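Community > Robotics and Automation > Good practice > Handheld grippers

Rules for recording cloth handling at home with two handheld grippers?

Posted by figueiredo_bench, Nov 7, 2019

I have to write a one-page rule sheet for people who record folding tasks at home. They work with one gripper in each hand, on a bed or a table. Our old sheet from the Dulleveo project only says "keep the area tidy", and everybody understands it differently. My main doubt is the light. Some homes have strong sun in the afternoon and one half of the cloth becomes almost white. 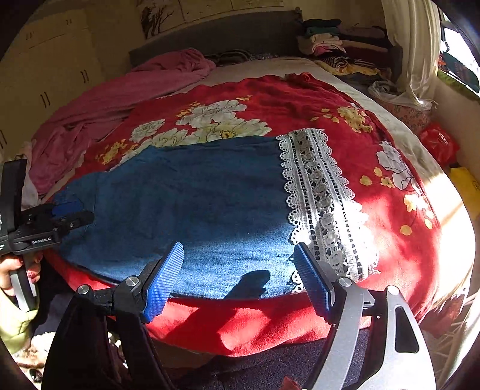
I also do not know if I should allow a printed sheet under the garment, or require one plain color. And must the other clothes in the room be removed first? We have 371 recordings already and I would not like to reject many of them.

britthorpe_lab

We had the same discussion in Britthorpe. Our rules for cloth are these:

- Flowers and patterns under the garment are allowed. Real beds have them.
- Other clothes may stay in the room, but outside the reach of both grippers.
- Direct sun is allowed if the outline of the garment can still be followed. If lace or another white trim loses its edge in the light, close the curtain halfway and record again.
- Lay the garment flat before the start, and keep the fingers open until the recording is running.
- Loose threads must be checked before each session. They go into the finger joints and you will notice it too late.

For the old recordings, I would mark them "strong light" and keep them. We rejected 9 in our first month and later we were sorry about 2 of them.

slowhands

Just use a plain sheet, it is easier for everyone.

brultodham_k

I do not agree with the plain sheet — it makes the work easier today, but then the robot meets a normal bedroom and has problems. Our set in Brultodham has 3,000 recordings and the background is free. What we do require is that private papers and family photos are put away. Please add this to your sheet, people forget it.

Related topics
Cleaning finger pads after work with wool
How long should one folding session be?
Consent form for recording in shared homes
Left hand or right hand first?

Contact | Copyright | Back to top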